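In Defense of the Slow Reply

I have a letter from my aunt in Cirnberg that took me 14 days to answer, and I want to say right at the start that I don't feel bad about it. I carried it around in my coat, I read it on the bus, I read it again at the kitchen counter while the soup was on, and by the time I sat down to write back I knew what I wanted to tell her. She wrote me five pages in return, so I can't have offended her too badly!

I wish I could say the same for my working life. Somewhere along the line a lot of us agreed, without ever talking it over, that a message sent at 2 in the afternoon deserves an answer by five past. I spent a good many years at an office on Dreltengate where this was the whole religion of the place. You could be in the middle of a hard paragraph, the kind you have to hold in your head all at once, and up would come a little box asking if you'd seen the other little box. I came back from a December vacation once to 801 unread messages (I did count, out of spite), and by lunch I had found that most of them had been settled by other people or had quietly stopped mattering.

Now, I know there are jobs where fast is the point. If you're a nurse, or you run the front desk at a hotel, please go on answering the phone. And I know how it feels to be on the waiting end, wondering whether you said something wrong. A short note saying "got this, will write properly soon" is a kindness and I try to send one when I can remember.

But the proper answer, the one with some thought in it, needs time to sit. My own rule these days is that I look at mail in the morning and again before supper, and anything that makes my face hot waits until the next day. I've lost maybe one opportunity over it, and I've kept several friends. My old colleagues in Hayes think I've gone soft — and they may be right, but they do write me longer letters than they used to.

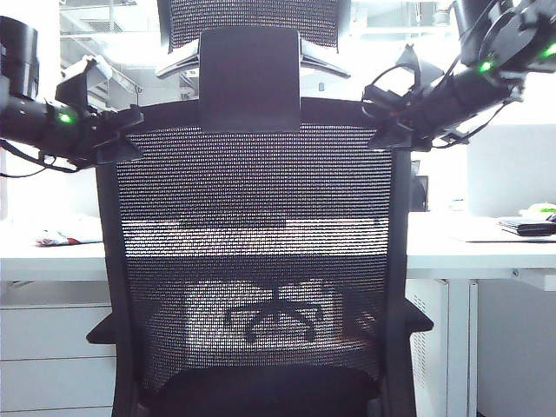 Mesh-backed office chairs at a white desk.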